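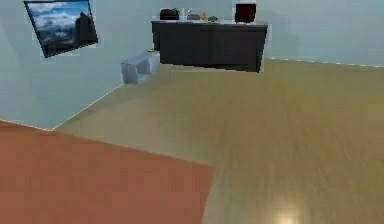
The **Remdale Open Day** is a yearly public demonstration of household robotics held each April at the Remdale laboratory. It is organized by the Tristano group, which works on mobile robots that fetch and put away objects in ordinary rooms. Most of the program takes place in simulation, and visitors follow the work on a projector in the main hall.

## Background

The open day grew out of an internal review at which students showed their navigation code to one another. Montri Srisuk, then in charge of the simulation software, proposed opening the session to local schools. The first public edition drew 30 visitors. Attendance has since risen to over 95, and places must be booked ahead.

## Demonstration

The central event uses *Nomstead*, a simulator that renders furnished rooms and computes contact between objects. A typical room has a counter along one wall with small household items on it, a wall-mounted television, a rug and a low cabinet. The rendered view is passed to the control software, which must find a named item and plan a route to it.

Each run lasts up to 12 minutes. The operator types a request, such as "bring the orange bottle," and the planner's output is shown as text next to the rendered view. A run is scored on three points: whether the correct item was chosen, the length of the path, and the number of contacts with furniture. Runs that go over the time limit are recorded as incomplete.

Glossy floors are included on purpose. Reflected light can be mistaken for an object by the segmentation module, and the Bhatia test set, used for the afternoon runs, contains many such cases.

## Visitor sessions

Visitors may rearrange the items in a room before a run, using a mouse and a simple menu. Changes are saved with the run log. A question period follows at 3 p.m. in the main hall.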